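Posted by Jasper Dekker
Tuesday, October 30, 2018
Print this page | E-mail this thread

Okay friends, pour yourselves a coffee, this one is going to take me a few posts. Several of you asked what I've been doing out in Iliddale all month, and I can finally talk about it a little.

There's a young company there called Banero, and they make a cart that drives itself around greenhouses. It carries full trays of seedlings from the potting line out to the growing benches and brings the empties back. I know, I know, not very glamorous! But I grew up hauling those trays and my shoulders still remember it.

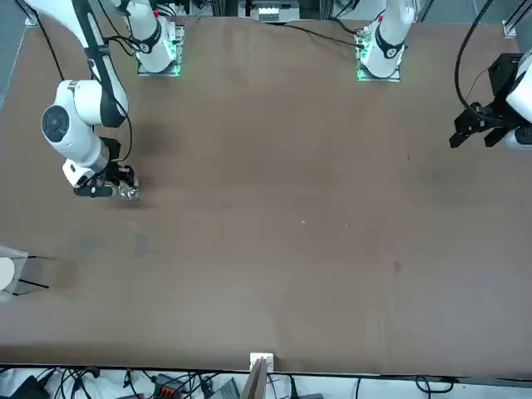
So back to the cart. They call it the Memura, and it's low and kind of homely, and I've gotten terribly fond of it. It weighs 300 pounds before you put a single plant on it, and it still manages to stop very politely when a person steps into the aisle.

The first customer is Cuypers, a family nursery that grows mostly geraniums and pansies under glass. They have 11 houses, all built in different decades by different uncles (their words), so the floors don't match and neither do the doors. If you wanted a nice easy place to try out a self-driving cart, you would pick somewhere else.

And that's why I wanted to write about it. Warehouse carts get smooth concrete and painted lines. A greenhouse has hoses, puddles, drains, gravel tracked in from outside, and sunlight coming through the glass at an angle that bothers the sensors every morning. The Banero folks spent most of the summer just on sunlight.

The other thing is money. Small growers have thin margins, and they can't sink a fortune into equipment that only earns its keep from February to June. So Banero rents the carts by the month, and the monthly price is $445 per cart, with repairs included. I went in expecting a lot more than that, I'll admit.
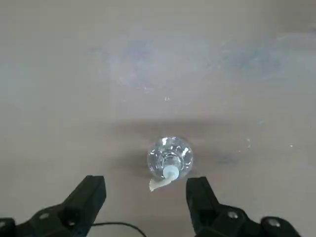 A question that keeps landing in my inbox: is the nursery going to let people go once the carts are running?

The owners told me they plan to keep everyone on and move the tray haulers over to grafting and order packing, where they've been short-handed for years. I asked two of the haulers separately and they'd heard the same thing. I'll keep asking, though - plans in October can look different by spring.

One number for those of you who like numbers. On the busiest day I was there, the carts moved 719 trays before supper. One of them also got itself wedged behind a potting bench and had to be talked out of it by a very patient engineer with a laptop on an upturned bucket.

I'm driving back out in November when they open up the last of the old houses to the carts, the one with the sloped floor. I'd love to hear from any growers who've tried something like this, good or bad, so please do write. I read all of it, even if I'm slow to answer - sorry, Mom.

Last updated: 4:45 p.m.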